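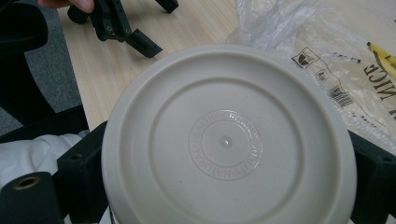 "Natural, Healthy, Organic, Quality", it says in the middle. Great, but what number is it?

Kitchen Plastics and the Yellow Bin: Your Questions

I started this page when I moved to Widmont and got three different answers about yoghurt tubs in my first week. Now I get more mail about bins than about my actual recipes, so here we go!

Do words like "natural" or "organic" mean I can recycle it?
Nope. Those words tell you nothing about the plastic. Flip the thing over and look for the little triangle with a number in it. A 5 is polypropylene, and our council takes it in the yellow bin.

What if there's no number at all?
Happens heaps, especially with older stuff. I ring the council and ask, and if they don't know either, it goes to the shed and holds screws.

Lids on or lids off?
Off, in Widmont. My sister is one council over in Kelora and hers wants them on (I know, I know). Please check yours before you take my word for it.

Do I have to wash everything?
A quick rinse is plenty. I use the leftover dishwater, scrape out the worst of it and leave it on the rack. Mounir Ezzat wrote in to say he just gives his a wipe with an old paper towel, and I've pinched that for peanut butter jars.

Can I put it all in a bag first?
Please don't! Tip it in loose. I did it wrong for a whole year and only found out when a sticker turned up on my bin.

Is compostable plastic any good in a home compost?
I've had rotten luck. I buried a cup in January and dug it up months later looking good enough to drink from. Most of them want an industrial composter, so read the fine print.

What about the soft stuff, like bread bags?
Not in the yellow bin here. Mine pile up in the laundry while I work out where to take them. If you're local and you've found somewhere, tell me!

Can you look up my council for me?
Sorry, I can't keep up with the rules everywhere. Their website will have an A to Z list, and the one for Widmont is pretty decent once you find it under "Waste".

Page last updated Saturday, June 15, 2019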